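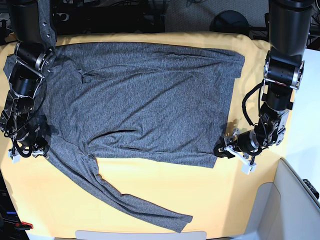 Folding Methods for Long-Sleeve Knit Shirts: Effect on Stack Height and Creasing

Final report, Textiles and Household Materials course, Druvdale
Submitted Dec 19, 2019

1. Background

Long-sleeve knit shirts are harder to fold to a fixed size than short-sleeve shirts or woven dress shirts. The sleeves add length outside the body panel, and the knit stretches when it is pulled, so two folds of the same shirt rarely come out the same width. The clothing exchange at Drosbridge stores knitwear on open shelves with a clear height of 34 cm. Shirts are put away in stacks, and the stacks lean or slide when the folded edges do not line up.

The purpose of the project was to compare three folding methods on the same type of garment and to recommend one for the exchange. Work started in September with a review of the folding instructions already in use at the exchange. These covered trousers and towels in detail but gave one line to shirts: "fold sleeves in, then in half."

2. Materials

The test garments were 14 long-sleeve knit shirts, all adult medium, taken from the exchange's unsorted stock. The heathered gray shirts were kept in the set even though creases are harder to see on a mottled knit than on a solid color. Shirts with buttons, hoods or collars were left out.

All shirts were washed and tumble dried on the same setting before the first trial, and were rested flat overnight between trials. Folding was done on a flat table. A light-colored surface was preferred, so that the outline of a dark shirt could be checked against it before the first fold.

Stack height was measured with a steel rule from the tabletop to the top layer after a board weighing 500 g had been placed on the stack and left to settle.

3. Preparation of the garment

The same starting layout was used for every method. The shirt was laid flat with the body smoothed into a rectangle and the hem pulled straight. The sleeves were then drawn out from the shoulders.

Most of the variation in early trials came from this step. A sleeve that is twisted at the shoulder will hold the twist through every later fold, and the bunched fabric shows up as a ridge in the finished piece. Smoothing from the cuff toward the shoulder pushed the slack into the armhole seam and made the ridge worse. Smoothing from the shoulder toward the cuff, with the other hand holding the seam, cleared it in one or two passes. Small pinched folds near the neckline had to be opened by hand, as smoothing the body did not reach them.

The lower layer of the body also has to be checked. If the back panel has rolled under along one side, the body looks straight from above but is narrower on that side.

4. Methods compared

Method A, half fold. The shirt is folded lengthwise down the center so that the sleeves lie on top of each other. The sleeves are folded back across the body, and the body is folded in half toward the neckline.

Method B, side fold. One side is folded toward the center with its sleeve, and the sleeve is turned down so that it runs parallel to the side seam. The other side is folded the same way. The body is then folded in thirds from the hem.

Method C, roll. The sides are folded as in Method B and the shirt is rolled from the hem to the neckline.

5. Results

Method A was the quickest to carry out, and the one most often done correctly on the first try. It gave the least even pieces. Both sleeves end up on the same half of the body, so each folded shirt is thicker on one side. Stacks leaned toward the thick side unless every second shirt was turned around.

Method B took longer, mostly in lining up the two sides. The folded pieces were close to rectangular and the stack stood without support. The full set of 14 fit under the shelf with nearly 3 cm to spare. Creasing was limited to the two fold lines across the body and one soft line along each sleeve.

Method C gave the fewest sharp creases, but the rolls opened when a neighboring one was removed. It is suited to drawers or boxes - open shelves do not hold the rolls in place.

6. Sources of error

Each shirt was folded several times, and the knit relaxed somewhat over the course of the trials. Creasing was judged by eye. A lint roller from Omitz was used on some shirts before inspection and may have flattened the surface slightly. The order of the methods was not changed between rounds, so any effect of handling falls mostly on Method C.

7. Recommendation

Method B should be used for long-sleeve knitwear on the open shelves at Drosbridge. The instruction sheet should include the layout step, with the sleeves smoothed from shoulder to cuff before the first fold. A cardboard folding template from Ho was tried briefly near the end of the project. It helped keep the width constant, but there was no time to measure its effect on stack height.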